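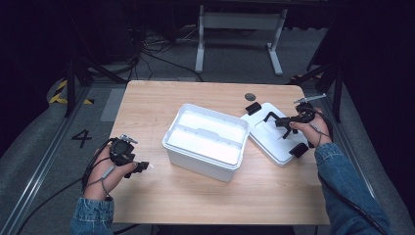 Skudalwood equipment planning pack

README and data card, last updated 3/30/25

What is in the pack

Skudalwood is a set of recordings and planning sheets from our hand-held gripper work at Volomthorpe. The recordings cover table-top jobs with storage boxes, lids and other everyday household things. The sheets cover everything we had to buy, borrow or budget for to make them. We are sharing both together because so many groups have asked us what a first station should cost, and it's much easier to answer when you can look at the work and the shopping list side by side!

There are 373 recordings in the main folder and 121 in the folder called extra. The extra ones were made while we were still changing the cable layout, so please keep the two apart if you are comparing them.

Folders

main – recordings made after the kit list was settled
extra – earlier recordings, same jobs, mixed cable layouts
budget – the planning sheets, one per station
notes – fitting notes, supplier questions, things we sent back

Planning a station

A station in our sheets means one table, one pair of grippers, the stands, the cabling and a marked-out bit of floor. We budget for 6 stations and keep two spare pairs of grippers on the shelf. The spares felt like a luxury when we wrote the first plan in January. They are now the line I would defend hardest.

Grippers are entered as pairs in the sheets, left and right. If your supplier quotes for single units, check that column before you add anything up, as we got this wrong in our first draft and had a very cheerful total for a day or so.

Cables get their own sheet. Each gripper is wired back along the forearm, so lengths need to allow for someone reaching right across the table with both arms – measure with a tall person and a short one. Budget for ties, sleeves and floor covers too. They are small sums, easy to leave out, and they make a station far nicer to work at.

Tables can be plain. Ours have a few scuffs and work perfectly well. Spend the difference on stands that stay put when knocked.

Props are the fun part and the cheapest. Plastic boxes with loose lids are lovely for two-handed work, and a box with a divider inside gives you extra jobs for very little money. Buy several of the same box at once, as shops change their ranges and a near match is no good halfway through a set.

Columns in the budget sheets

item
station
quantity
unit price
delivery
lead time in weeks
replace or repair
comments

Prices are what we were quoted, without tax. Blank cells mean we already owned the thing or had it on loan. Grecu is our name for the shared kit list and Nunari is the script that adds up the station sheets, and you'll see both names in the comments.

Known gaps

Room hire and staff time are missing. Delivery is lumped together for some orders, so the totals per station are a little uneven. Repair costs only cover the grippers so far – stands and tables will go in with the next update.

Using the pack

Copy the blank sheet, fill in your own prices and run Nunari on the whole budget folder. Corrections are very welcome, and so are your own filled-in sheets. Put them in a new folder under budget with the name of your site.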